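Sorting household items with two arms: does the order of demonstrations matter?

Student project report, group 4
Razia Tanoli, Alper Akyol, Gaspard Hamel
Supervisor: Perihan Kırmızıgül

1. Background

Our project started from a complaint. Last year's group trained a two-armed robot to put away cleaning things from a table, and their report says the policy "prefers sponges". It would pick up a sponge first whenever one was on the table, even when a bottle was blocking the way. They suspected the training data but ran out of time to check.

We wanted to find out whether the order in which the demonstrators cleared the table was the cause. In the old data the demonstrators were free to choose, and most of them chose the same way. Sponges are easy to grasp, so they went first. A policy trained by imitation has no way of knowing that this was a habit and not part of the task.

Our question was: if the demonstrators are given a random order for each episode, does the trained policy do better on layouts it has not seen?

2. Method

The task is to clear a table of household items into containers at the back. The items are soap bottles, brushes, sponges and a small artificial plant. We kept the set fixed for the whole project but changed where things stood before every episode.

We collected two sets of demonstrations of the same size. In set A the demonstrator cleared the table in any order they liked. In set B they followed an order read out by a second person from a shuffled list made by a short script. The script is called Ondness, after a typing mistake in our first shared folder, and the name stuck. Each set has 100 episodes. Both were collected by the same people, and we swapped between A and B during each session so that one set would not get all the tired afternoons.

Camera views were recorded at the same time and stored with the joint positions of both arms. We threw away an episode if a camera dropped out or if the demonstrator lost track of the order. For set B this happened more than we had planned for, and the last session on a Saturday was only there to make up the numbers. 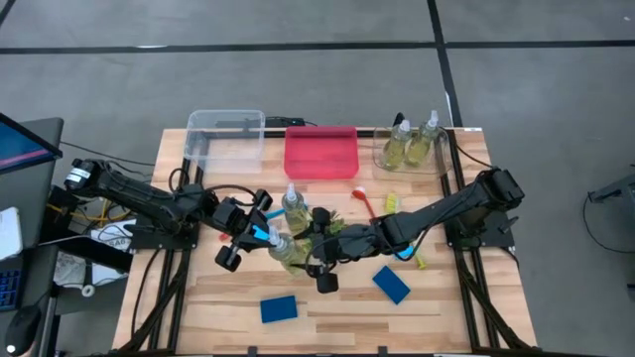
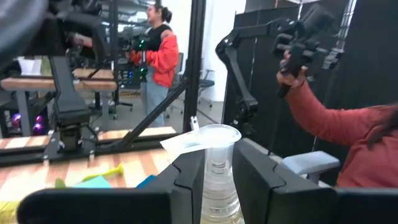
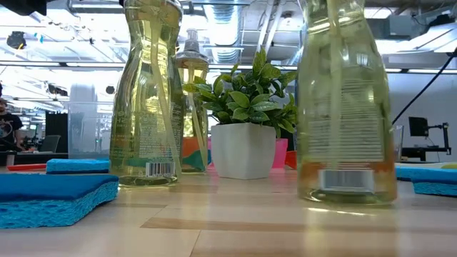
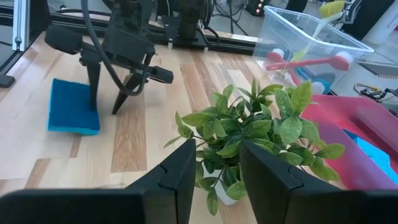

Training used the same settings for both sets. We did not tune anything between them, apart from fixing a bug in how the gripper values were scaled, and after that fix we trained both again from the start. Atif Ansari helped us get the jobs running on the department machines.

For testing we made 60 layouts and photographed each one from above so it could be set up again for the second policy. Each policy got one try at each layout. A try counted as a success if every item ended up in a container within the time limit. We also noted which item was picked first and where the try failed, if it did.

3. Results

The policy trained on set B succeeded in more of the test layouts than the one trained on set A. The gap was clear on crowded layouts and small on the easy ones, where items were well apart.

The first pick is the more interesting part. The set A policy went for a sponge first in 72 per cent of the tries, which agrees with what last year's group saw. The set B policy had no strong favourite, though it did tend to start with whatever was nearest to the right arm. We can't say why. It may come from the way we placed things, as all three of us are right-handed.

Bottles were the main cause of failure for both policies. The usual fault was closing the gripper too high, on the pump, so that the bottle swung and missed the edge of the tray. The plant was the second worst. The leaves hide the pot from the wrist camera at most angles, and both policies sometimes closed on leaves and lifted nothing.

Brushes were better than we had feared. Gaspard had expected the thin handles to be a problem, but failures there were rare.

4. Problems and limits

Random order makes the demonstrations slower. The demonstrator has to listen and look for the item, and there is often a pause before the arm moves. The set B policy learned the pauses as well - it sometimes stopped over the table for several seconds before choosing. We tried cutting out the still parts of the recordings, 3091 short segments in all, but only had time to train on the trimmed data once and have left that result out.

One try per layout is not enough to separate a real difference from luck on any single layout. We would also have liked a tester who didn't know which policy was running. Perihan suggested this early on, and we should have arranged it then.

5. Further work

The next group could mix the two sets and see how much random order is needed. If a small share does the job, the extra collection time matters less. The layout photos and the script are in the project folder, along with a list of the episodes we removed and the reason for each.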